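Kikow soil notes, README

Hi, and thanks for opening the readme first. I'm Irén Vida, and Kikow is my collection of backyard and vacant lot soil notes: what I dug up, what I shook in a jar, what I planted and what came of it. There are 864 entries in the main file right now. It started as a paper notebook and got out of hand.
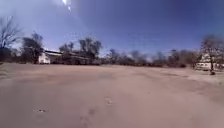
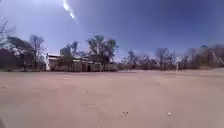 Bare ground, sandy, trees way off at the back.
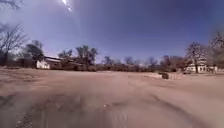
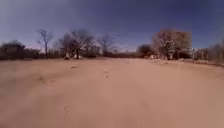 I got into all this because of beans. My first garden in Grililstead was a mess, every bean I put in came up yellow and then quit, and the guy at the feed store kept selling me fertilizer when what I had was sand that couldn't hold a drink of water overnight. Pale, dusty ground like that open lot, with shallow ruts in it and nothing growing across the middle, is the kind of surface I'd put down as "bare, light, sandy look" in the surface column, and then I'd leave the texture column blank until I'd done a jar test. Please do the same if you send me entries! Color fools people all the time. I've had tan soil that turned out to be mostly silt and gray soil that ran through my fingers like sugar.

What's in the folder

entries.csv is the big one. One row per hole. If I dug two holes in the same yard they get two rows, and the yard column ties them together.

plantings.csv is what went into the ground afterward, with a yes/no/sort of for whether it made it to harvest. "Sort of" covers a lot (deer, mostly).

jars.csv has the jar test readings. There are 530 of those, so not every entry has one. I was lazy the first year and I'm not going back to redo them.

words.txt is my list of what I mean by crumbly, sticky, greasy and so on. Read it before you argue with me about greasy.

Columns people ask about

yard: a made-up short name. No street addresses, ever. If your yard is in here and you want it out, write to me and it's gone.

depth: in inches, from the surface to where I took the handful. Most are 4. If it's blank, assume I forgot.

surface: what the top looked like when I walked up, before I touched anything. Loose words, not measurements.

texture: sand, silt, clay or a mix, from the jar only. If there's no jar there's no texture. I used to guess from feel, and those guesses are now in a column called old_feel, which you should probably ignore.

ph: from drugstore-type paper strips until February, and from the Peltus meter since then. They don't agree very well. The strips read low for me, but not by the same amount each time, so I haven't tried to correct them. The ph_how column says which is which.

worms: how many I saw in one spadeful. Zero means I looked and saw none. Blank means I didn't look.

How I do the jar test

Straight-sided jar, a third full of soil with the sticks and roots picked out. Water nearly to the top, a small squirt of dish soap, lid on tight, and shake until your arm is sick of it. Set it down somewhere the cat can't get to. Sand drops almost right away, and I mark the glass with a grease pencil after a minute. Silt I mark after 2 hours. Clay takes a day or more, and with some yards the water never cleared at all and I just wrote "cloudy" and moved on.

Divide each layer by the total and you've got your percentages, more or less. Don't carry them out to decimals. I had one person send me 41.37 percent silt from a pickle jar.

Stuff I know is wrong

The early rows have the date I typed them in, and not the date I dug. Sometimes that's the same week and sometimes it really isn't.

Þorgeirsson (that's a yard name, don't ask me to spell it twice) shows up both with and without the Þ. Search for "orgeirsson" and you'll catch them all.

Roughly a tenth of the plantings have no variety listed. I save seed in coffee envelopes and my handwriting is what it is.

It's all home gardens and empty lots I could get permission for, so it leans hard toward ground somebody has already messed with. Fill dirt, old driveways, places where a shed used to be. Please don't use it to say anything about farmland.

Using it

Go ahead, for anything you like. A mention would be nice. If you fix something, send me the fixed rows and tell me which ones, because I can't compare two big files by eye and I've tried.

If you want to add your own yard, copy the header line out of entries.csv and fill in what you can. Blanks are fine. Guesses go in notes.

Last cleaned up April 14, 2025. The worm column still needs going over.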